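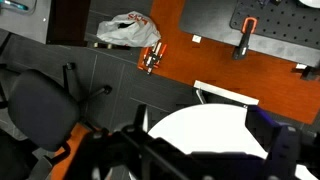 Frequently asked questions: the Prirnside evening writing room

What is the writing room?

It's a quiet place to write in company. We open up at six, people drift in, and for 90 minutes everyone gets on with whatever they've brought. Novels, poems, letters to a sister in Canada, a long overdue dissertation chapter, all of it counts. At half past seven we stop, put the kettle on and talk for as long as people want to. I love that moment when the typing dies away and the whole room starts chattering at once!

Do I need to be a proper writer?

No, and please don't let that word put you off. Plenty of our regulars had written nothing longer than a shopping list since school. If you want to put words on a page, come along.

Will I have to read my work out?

Only if you'd like to. There's a short reading slot once the tea is poured, five minutes each, and you put your name on the sheet by the door if you want a turn. You can come for years and never sign it (one of our most faithful members has done just that, and we'd miss her terribly).

I get stuck after ten minutes. What do I do then?

Take a card from the prompt box. They range from the sensible ("describe a kitchen you no longer have access to") to the very silly, and new ones are always welcome — write yours on a blank card and drop it in. If the prompts don't help, try copying out a paragraph from a book you admire, by hand. It sounds like a punishment and it's wonderful. You notice commas you'd never have noticed.

Is there a word target?

Not on ordinary evenings. In March we run the Long Push, where the aim is to finish one piece of 2,000 words by the end of the month. It can be a story, an essay or a bit of memoir. We put everything that's finished into a stapled booklet and every contributor gets a copy. Last year's had a ghost story set in a carpet warehouse that I still think about on the bus.

What should I bring?

Whatever you write with. Laptops are fine, and so are pencils, fountain pens and the backs of envelopes. Bring headphones if you like music while you work. Typewriters are lovely but very loud, so have a word with me first and we'll find you a spot down the corridor.

What does it cost?

£2 a visit, cash or card, which pays for the room, the tea and the biscuits. The first visit is free. If money is tight, tell me quietly or send an email and come anyway.

Can I get feedback on something I've written?

Yes, through the swap pile. Leave up to five printed pages in the tray with your first name on them, take someone else's pages home, and bring them back the next time with notes. Say what you enjoyed and where you got lost. Please don't correct spelling unless you've been asked to! If you'd like fuller comments on something longer, ask at tea, as there's nearly always somebody happy to pair up.

Are there any books you'd recommend to beginners?

Borrow them from our shelf before you buy anything. My own advice is to read more of the kind of thing you want to write, and to read it twice: once for pleasure and once with a pencil. People writing short stories should read short stories, which sounds obvious, but I came to them with a head full of enormous family sagas and couldn't work out why mine all had eleven cousins in them.

Can teenagers come?

From sixteen, yes. Anyone under eighteen needs a form signed by a parent or guardian before the first visit. Email for a copy.

How do I find you?

We're on the first floor of Voltura House, two minutes from the Prirnside bus stop. Go in by the side entrance and follow the signs for Warholm, the name of our room. There's a lift. Parking on the street is free after six but goes quickly.

What if I'm late?

Come in anyway, as softly as you can manage, and find a seat. Latecomers get a nod and nothing more until teatime.

Do you meet all year round?

All year except August, when half of us are away and the other half are in the garden. A few people carry on over the summer at the Lebrun café — ask to be put on the list if that appeals.

Who do I contact?

Manju Maurya, that's me. Use the contact form and I'll reply within a couple of days, usually sooner and usually at too great a length.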